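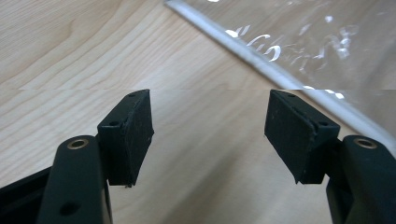 Kistico hand gripper kit, worth it?

tpaewai_shop
Posted April 10, 2023
Looking at the Kistico hand-held gripper kit for collecting demos at work. We want to record people picking up bags and thin packaging, then train on that. Anyone running one day to day? The Plonovberg one costs less but I can't find anybody who has used it past the first month.

nakby_mitra
We have 2 of the Kistico ones. The fingers are plastic with brass threaded inserts, so you can take the pads off and put them back on without chewing up the holes. That was my main complaint with the printed set we had before. Rubber pads are fine on boxes and cups. On clear film they are so-so. It depends a lot on the angle you come in at.

jbabaei
I'd disagree on the pads. Ours started chipping at the corners by July and the replacements took 4 weeks to get here. For the price they should put a spare pair in the box.

nakby_mitra
Are you closing them hard on the table? Ours have 1046 recorded picks and the rubber is still on.

jbabaei
Some of the operators do, yes. New people always squeeze too hard. Still think a spare pair is fair.

tassanee_i
Check your lighting before you blame the gripper. Clear plastic on a wood top throws glare right into the camera and you lose the edge of the sheet. We moved the lamp to the side and threw out fewer recordings after that. Akbari sells a matte table cover, but a plain gray cloth did the same job for us.

jbabaei
A gray cloth bunches up when you drag film over it. I went back to the bare table.

tassanee_i
Tape the corners down.

tpaewai_shop
Thanks. Can the pads be bought without the fingers?

nakby_mitra
Yes, sold as a pair, screws included. Ask for the 5 pack if you order by email, it isn't on the site.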